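3.2 Attendance and the building years

We began with the camp registers, which Nathalie Gosselin had kept in good order long before any of us thought of asking for them. Camp Caron took in 459 campers the summer its new cabins opened and 527 the summer after, and we had expected a bigger jump than that, given how proudly the newsletters went on about the bunks. 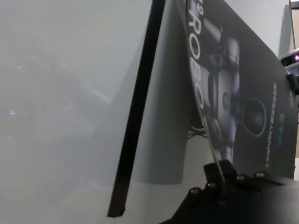

3.3 What former campers remembered

Of the 136 former campers who wrote back to us, a good many had nothing at all to say about the buildings (a little humbling, after all our work on the floor plans!). They wrote about the lake, the August campfires and the long walk up to Redum Point.
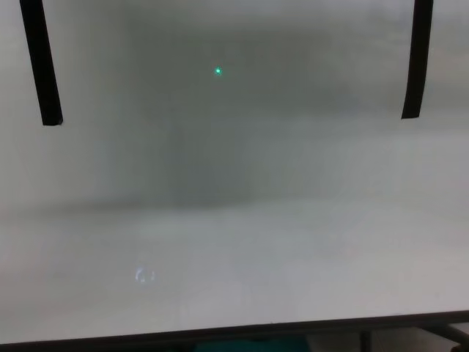 Several also remembered the songs, word for word, and were kind enough to write them out for us in full.

Camp gear came up nearly as often as the food did, and people were fond of describing how they had patched it. Lanterns, pack frames and tent poles were all held together with whatever was handy, much as the white zip tie around the black arm in Figure 3 would look familiar to anyone who has packed for a week outdoors. We coded such replies under "making do." 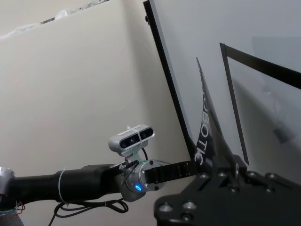
Figure 3. Black arm with zip tie and hanging cable.

Letters that mentioned both gear and buildings were counted under each heading.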